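Koppel Lodging Bulletin
2012-04-15

Listing changes for the Arasard shore properties

The following applies to all self-catering units let through Koppel on the north and east shore of Lake Arasard. It replaces the notes sent out before the winter closing. Owners with units in Renitz village should read the section on arrival times first, as the rules there differ from those on the shore.

Distances

Listings may no longer give a distance to the lake measured in a straight line. The figure must be the walking distance from the main door of the building to the nearest point where guests may legally reach the water. For several units on the upper road this makes a large difference, as the direct path crosses private land and the public one goes down past the boat ramp. Listings that say "lakefront" must have no road between the building and the water. A footpath does not count as a road. "Lake view" may be used only if the water can be seen from a seated position in the living room or on the balcony. A view from a bathroom window or a shared stairwell does not qualify.

Distances to the ski bus, the bakery and the station in Renitz are optional. If they are given, they follow the same rule.

Unit size and sleeping places

Floor area is to be stated without balconies, terraces and storage rooms. In attic units, floor under a ceiling too low to stand beneath is left out. Sofa beds are listed on a separate line and are not added to the number of bedrooms. A two-room unit with a sofa bed in the living room is a one-bedroom unit that sleeps up to the stated number. We had a long exchange of mail with owners on this point last September and the wording will not change again this year.

Bunk beds must be named as such. Guests who book for four adults and find bunks on arrival make up a large share of the complaints we handle.

Arrival and departure

Shore units: arrival from 3 p.m., departure by 10 a.m.
Renitz village units: arrival from 4 p.m., departure by 10 a.m.

The later time in the village is set by the delivery zone, which is closed to vans at midday. Owners who clean their own units may offer an earlier arrival but must enter it in the booking system as a fixed time. "On request" is no longer accepted in this field. Late arrival after 9 p.m. is possible at all units fitted with a key box. Units without one must list a phone number that is answered until 11 p.m.

Local tax

The Arasard lodging tax is charged per adult and per night and is not part of the nightly rate. It must be shown on its own line on the confirmation. Owners who fold it into the rate have been paying the tax on the tax, and refunds for past seasons cannot be made through us. Children under 14 are exempt. Their number still has to be entered on the registration form, which goes to the Renitz town office by the tenth of the following month.

Parking and jetties

Each listing must state whether parking is on the property, on the street or in the public lot by the station. Where a unit has one reserved space, say so, and give the height limit if it is in a garage. Roof boxes are common in both seasons.

A jetty may be called private only if its use is limited to guests of the building. Jetties shared with a neighboring building are to be listed as shared. Mooring for guests' own boats is a separate item and needs a permit number from the harbor office.

Linen and towels

Owners choose one of three settings in the booking system: included, for a fee, or not provided. If linen is included, beds must be made up before arrival at shore units. At village units it may be left folded on the bed. Towels are set separately from bed linen. The fee, where there is one, is per person and per stay, with no extra charge for a second set on stays of 14 nights or longer.
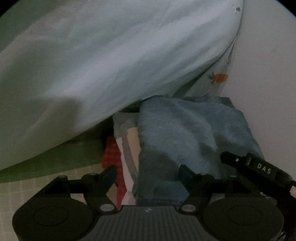
Move to the Lendo booking system

All 1,442 listings will be moved to Lendo before the summer season. Text fields are carried over as they are, up to 3,000 characters for the main description. Anything past that limit is dropped without a warning, so long descriptions should be shortened by the owner ahead of the move. Prices, minimum stays and blocked dates are carried over in full. Guest reviews are carried over with the date and the first name only.

Two items are not carried over and have to be entered again by hand: seasonal deposits, and discounts for weekly stays. Until they are entered, Lendo will apply a deposit of zero and no discount.

Logins will be mailed to the address used for the yearly statement. Owners with more than one unit receive a single login. Questions on the move go to Tõnu Vaher at the Renitz office, mornings only. Please have the unit number ready, as it is printed on the last statement, top right.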